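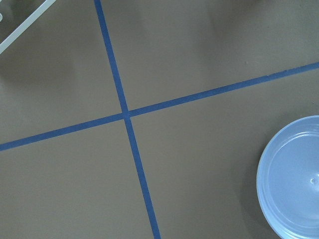 Painting over old varnish on a dining table - do I really need to strip it?

Started by hkubiak

hkubiak
We've got an old extending table that came from my mother-in-law. It seats six, eight if people like each other. The top has a yellowish varnish that has gone sticky at one end where the fruit bowl used to live. I want to paint it, legs and all, in a dull brown or grey-brown.

My plan was to wash it with sugar soap, give it a quick sand with 120 and then go straight on with the Fosent furniture paint, which says no primer needed on the tin. My neighbour says I'll regret it and that I need to strip it back to bare wood. That's a lot of work with two small children in the house. What would you do?

sieglinde_b
Your neighbour is right about the sticky end. Sticky varnish has broken down and nothing will hold on top of it for long. Strip that part at least.

The rest I'd sand until the shine has gone and then prime. I don't care what it says on the tin. I did a sideboard with a no primer paint and the brown stain in the wood came through the second coat in pink patches.

Tibor Sz
I disagree about stripping. I've painted three tables over old varnish and never stripped one. Wash it twice, let it dry overnight, sand it, wipe with meths. The meths will tell you what you have as well. If the finish goes soft and comes off on the rag it's shellac and you should use a shellac primer.

Stripper gets into the joints and keeps coming out for weeks. On an extending table you also have the runners to think about.

sieglinde_b
You can keep stripper out of joints if you use the gel sort and don't slop it on. And she has a sticky patch, Tibor. Did any of your three have a sticky patch?

Tibor Sz
One did, a bit. I scraped it with a cabinet scraper until it came off dry, then carried on as normal. Took 20 minutes.

sieglinde_b
Then you stripped it, you just didn't use chemicals.

Tibor Sz
Fair enough.

oanh_t
Whichever way you go, the bit that matters on a table is the top coat. Chairs and bookcases can get by with paint alone but a dining table gets hot plates, wet glasses and elbows. I used two coats of Pallulus matt water-based varnish on ours in May. It still looks flat, no shine at all, and it wipes clean. The one complaint is that you have to put it on fast because it shows the overlap if you go back over it.

Also leave it alone afterwards. Dry to the touch is the same afternoon but it was weeks before I stopped being able to mark it with a fingernail.

hkubiak
Thank you all. I did the meths test and it isn't shellac, the rag came away with dirt on it and nothing else. So I'll scrape the sticky end and sand the rest.

Next question. Can I mask off a pattern on the top? I was thinking of one lighter line across each leaf. Or does tape always pull the paint off?

oanh_t
It can if the paint is fresh. Give the base colour at least two days, press the tape edge down with the back of a spoon, then brush a thin coat of the base colour along the edge of the tape before the second colour. Anything that creeps under is then the same colour as what's already there. Pull the tape back on itself, low and slow, while the last coat is still slightly wet.

Bronia
I'd leave the line off. It's fine now and in a year you'll be sick of it, and with varnish on top you can't just paint it out. Put a runner on the table if you want a stripe.

oanh_t
You can paint it out, you just sand the varnish first. It's an afternoon.

Bronia
It's an afternoon that never comes. I still have a checkerboard coffee table.

Tibor Sz
On primer, does anyone know if Adamczyk still do the grey one? I had a tin of it for years and it sanded to powder, which I liked. Our local shop only has the white now.

sieglinde_b
They had it at the trade counter in the spring but only in the big tins. Illirance do a grey that is close enough. It's thicker, so thin the first coat a little.

hkubiak
Got the Illirance grey. The sticky end is scraped and it took me a lot longer than 20 minutes, I had to keep stopping to sharpen the scraper. Top is sanded. I've decided no line for now, mainly so I can get it finished before we have people over.

One thing I didn't expect is that the middle leaf is a different wood from the rest. It's much paler and the grain is more open. Will it show through the paint?

sieglinde_b
The colour won't after primer. The grain might. Fill it with fine surface filler, sand it flat, then prime the lot together.

Tibor Sz
Agree with Sieglinde for once. Take the leaf out and do its edges separately or you'll glue the table shut.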